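2023-08-04
Paper day, bench two

Started on the paper pile after coffee. The plan on the whiteboard said "file loose sheets, one afternoon," in my own handwriting from a more hopeful period. Halima says the pile was shorter when she went on leave. I have no way of proving otherwise.

House rules, so I stop re-deciding them every time:

Anything we still consult goes under the clip in the black folder. Anything we might consult goes in the Gillden box. Anything we will never consult also goes in the Gillden box, but lower down.

The reading matter is a strange lot. Most of it came over from Carkness in one delivery, unsorted, and somebody there clearly printed first and read later. Dense paragraphs, small type, not a title in sight on half the sheets. I tried sorting by topic and gave up when I found I was reading them.

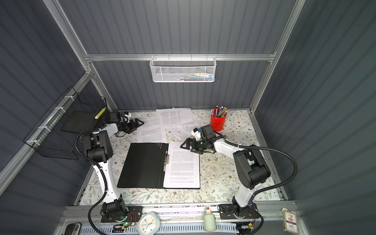
So: no sorting by topic. Sort by whether the page looks like it has a neighbor. If the last sentence runs on, hunt for the page that picks it up. If it ends on a period, it can live alone. Slavica thinks this is a terrible system and has offered to write a better one, which I look forward to seeing sometime in August.

Notes on the clip. The spring is stiff, and it bites best on a stack that has been squared up first. Feed it one page at a time and each goes in at its own private angle. Tap the long edge, tap the short edge, then clip. I wrote this same advice down last year and apparently filed it.

The pages with line drawings are a separate problem. They belong with text that refers to them, and the text says things like "see the diagram" without saying which. Leave them at the back for now.

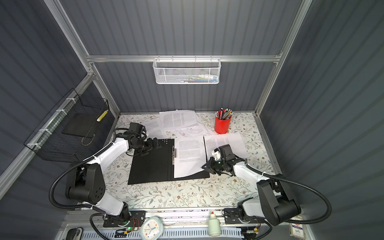 Black folder open, one sheet waiting beside it, the rest of the pile at the back. Pens in the red cup.

Supplies

The Borbély order arrived short again. We asked for 400 plastic sleeves and got 18, plus a very nice letter. I have put the letter in a sleeve.

Flollitex wants to sell us more of the leafy table covering at a discount if we take the long roll. It is a good surface for a tea room. For paper work it has one fault, which is that a small torn corner with a bit of print on it vanishes among the sprigs and turns up a week later on somebody's sleeve. Halima likes it and she signs for these things, so we are keeping it.

Pens. The red cup stays on the table near the papers and does not go wandering to the other bench. I went through it before lunch and tried everything on scrap. The dry ones went in the trash. Two people have since asked me where the good blue one went. It was dry. It was dry in the spring, too.
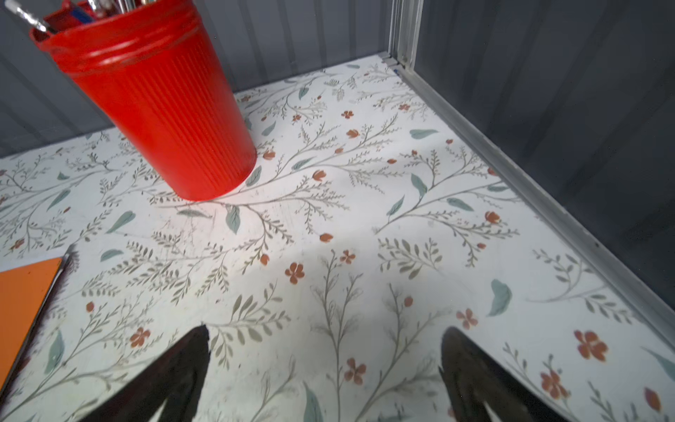
Odd pages

There is always a sheet with no neighbor. One in this batch is about the economics of sport and comes around to the economic benefits of sports, sports, as if saying it twice would bring in more. I read it out to Slavica, who asked whether the benefits had reached us yet. Not so far.

I could not match it to anything in the folder. Candidates for where it goes:
– with the other business pages, if those are in fact business pages
– Gillden box, upper layer
– on the wall by the kettle, Slavica's vote

Creased sheets go under the big catalog overnight before they get clipped. This one has earned a night.

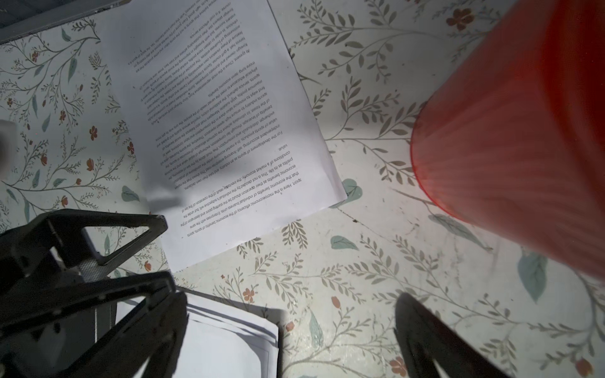
The sport page, upside down, next to the cup.

Left to do: match up the drawings, or admit defeat and give them their own folder. Reply to Borbély about the sleeves. Ask Carkness if they have the title pages, and if so why. Halima has the key to the cabinet until I'm back at the bench, so the Gillden box is staying on the floor. Walk around it.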